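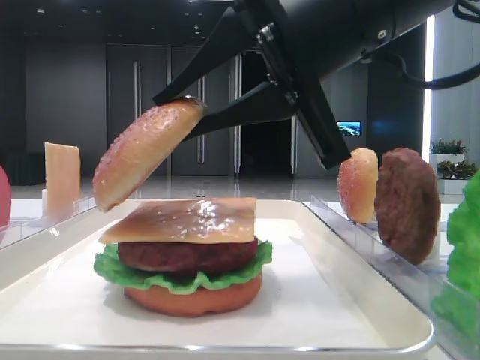 1/ Why I stopped trusting the average wage in my town

I live in Nalton and I work with payroll numbers. In January our local paper wrote that wages here are "growing well". My neighbors did not agree with this. I wanted to understand who is right, so I write a small thread. English is my second language, please be patient with me.

2/ The average is simple. You add all the wages and divide by the number of people. The problem is what happens when the low wages disappear from the sum.

3/ Let us take a small firm with two workers. One earns 100 a day, the other earns 40. The average is 70. Now the firm sends home the one who earns 40. The average becomes 100. Not one person got a raise, but the paper can write that wages went up.

4/ This is what happened with us last year. The people who lost work were mostly in kitchens, hotels and small shops. The offices continued from home. So the average climbed, and it looked like good news.

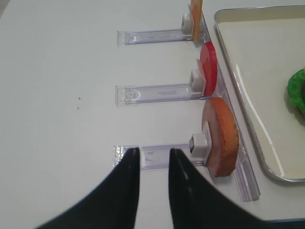

5/ What about the median?

The median is the wage of the person who stands in the middle of the line. It is better, because one very rich person cannot pull it up. But it has the same weakness – if the people at the low end leave the line, the middle moves up too.

6/ I compared my town with Stitska, which is across the river. On paper Stitska did worse than Nalton. Its average almost did not move. But the packing plant there kept its people on shorter hours, and they stayed in the count with smaller pay. I would prefer to be a worker in Stitska last year, even if the table says the opposite.

7/ There is one more thing, the hours. Many tables show monthly pay and do not say how many hours are behind it. A person who went from full time to half time looks like a person who got a big cut. Maybe the hourly rate stayed the same. Always look for the small note under the table.

8/ Somebody asked me about Valenow, where the new warehouse opened. The town hall there says 4,000 people asked for a job. I believe it, but this is the number of applications, and one person can send several. It does not tell us how many people are without work.

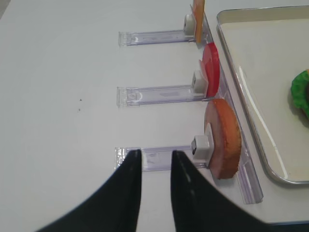

And the warehouse does not hire all of them, of course. To judge the place I would want to know how many were hired, for how many hours, and how many are still there after the first season.

9/ So what do I look at now? First, the share of adults who have any job. Then the hourly pay of people who kept the same job for the whole year. If both go up, I am ready to believe that wages are growing.

10/ A correction to post 6: I wrote "packing plant", but a reader from Baysal tells me that it counts as food production in the tables. Thank you, I did not know this. If you search for it, look there.

11/ I will do rents next, when I have the numbers for all four towns. Baysal has not published yet.

24/01/2021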